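Prenov recrute des agents de tri et de rangement de pièces (H/F)
Atelier de Lutby, poste à pourvoir en décembre
Réf. 226

Prenov remet en état du matériel de jeu et de manipulation pour les écoles et les ludothèques. Les lots reviennent à l'atelier de Lutby mélangés et souvent incomplets. Nous cherchons des personnes pour les trier, les contrôler et les ranger avant réexpédition.

Le travail se fait debout, devant des bacs à séparation. Les pièces sont versées dans le bac, puis reprises une à une et classées par couleur et par longueur. La gamme Lencho, faite de blocs allongés rouges et vert foncé, représente la plus grande partie des volumes en fin d'année. Un lot complet compte 1000 pièces. 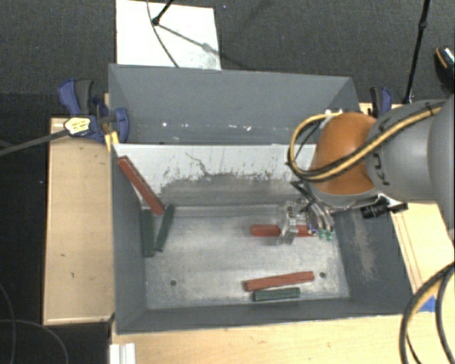
Temps de lecture : 2 min

Les bacs servent tous les jours et les séparations s'usent. L'entretien fait partie du poste : vider le bac, essuyer le fond, signaler une paroi écaillée ou trop rayée au responsable d'équipe.

Vos tâches
Trier les blocs par couleur et par longueur
Écarter les pièces fendues ou tachées
Ranger les blocs à plat dans les cartons Clukton, sans mélanger les teintes
Remplir la fiche de lot et coller l'étiquette
Nettoyer le poste en fin de service

Profil
Aucun diplôme demandé. Il faut bien distinguer les couleurs, notamment le rouge et le vert foncé, et pouvoir rester debout plusieurs heures avec des pauses. Une première expérience en préparation de commandes est un plus. La formation est assurée sur place pendant les deux premiers jours.

Conditions
Contrat à durée déterminée de huit semaines, temps plein ou mi-temps. Prise de poste à 8 h. Chaussures fermées obligatoires, gants et blouse fournis. Vestiaire et salle de repas sur le site. Le parking est gratuit, l'arrêt de bus se trouve devant l'entrée.

Pour postuler
Déposez un CV à l'accueil de l'atelier ou envoyez-le par le formulaire du site, en indiquant la référence 226 et vos disponibilités. Pas de lettre de motivation. Les candidats retenus passent un essai de tri d'une heure, rémunéré.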